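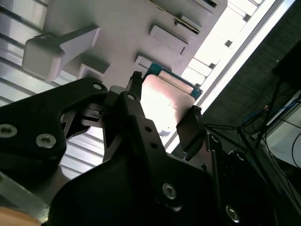
Posted 12th January by the build team coach, Linamwood Robotics Club
Filed under: Equipment reviews

Jemal two-finger gripper, one season in

We bought the Jemal at the end of June for the club's arm, mostly to use on the insertion task in the Gilness student competition. It cost us $340 with the mounting plate. The students have had it on the arm at nearly every meeting since then, so this is a review of a used gripper and not a new one.

The Gilness task is simple to explain. The arm picks up a flat rectangular part, carries it to a fixture, and lines it up with the features on the fixture's face. Teams lose points for dropping the part and for touching the fixture in the wrong place. Our old gripper was a Drorkora, which closed hard and let flat parts rotate. The Jemal holds them much better. One finger is a slim prong and the other is a flat pad, and once the part is seated against the pad it stays at the angle you gave it. The students went from fixing grip problems to fixing code problems, and that was worth the money to me.

The body and linkage are black, with silver hex-socket screws. You can get at most of the screws with the gripper still on the arm. The exception is the one deep in the housing near the bottom, which needs a long key. Buy the long key when you buy the gripper. Ours came with a short one and we lost a whole evening to it.

Things I don't like:

The pivot screws back out. We had one loose in the second week and another before our first scrimmage. Thread locker took care of it, but the manual doesn't mention it. The manual is 38 pages and most of that is safety text in several languages.

The pad is wide. When the part has to go in next to a raised feature, the students have to plan the approach so the pad side faces open space. They worked it out - it took a lot of practice runs - but a narrower pad should be an option in the box.

Black fingers under bright overhead lights are hard on a wrist camera. Part of the view blows out to white and the gripper goes dark. Our vision group ended up locking the exposure by hand, and I would tell any team to do that on day one.

Cable routing is left up to you. There are no clips or channels on the housing. We tie ours back with hook-and-loop straps, and a new student has to be shown where the slack goes or the wrist will pull on it.

Spare fingers took 2 weeks to reach us. Order a set early if you have a competition date coming up.

Would I buy it again? Yes, for a high school club doing flat parts or small boxes. For round parts I would look at something else, and for a middle school group I would stay with the Drorkora, which is cheaper and harder to break.

Rating: 4 out of 5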